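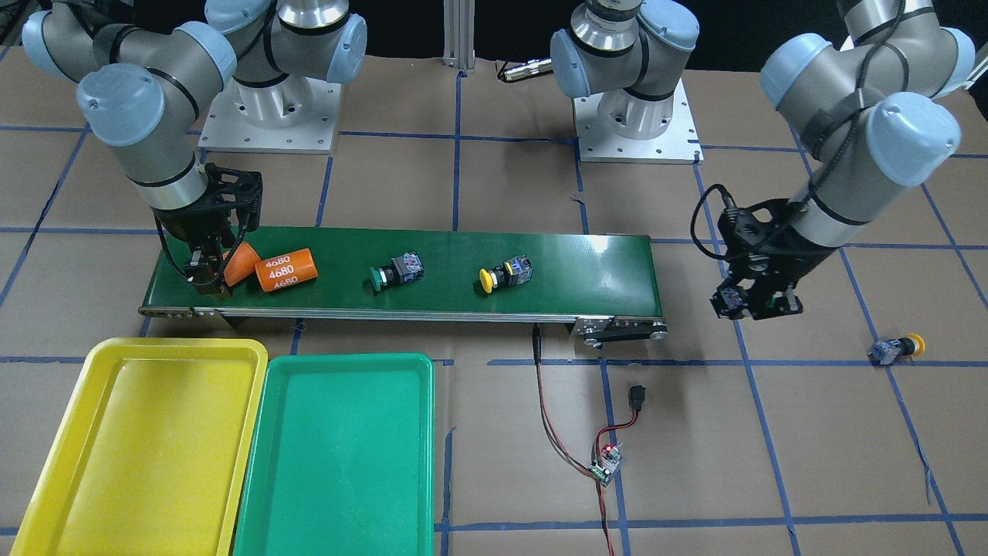
Can it sort yet? Sort of

Home | Features | Shop Floor | Archive

Two arms, one long green belt, a few push-button switches. Trays waiting. Easy job, you'd think.

Irfan Qureshi has run the line at Teltside for 20 years and isn't worried. "Switches, fine. Hand it a bag of mixed returns." Last June's trial: 300 parts, 247 binned right. Not bad. Not a night shift either, and teh laundry at home is still yours.

Contact Protport | © Protport 11/19/25 | Back to top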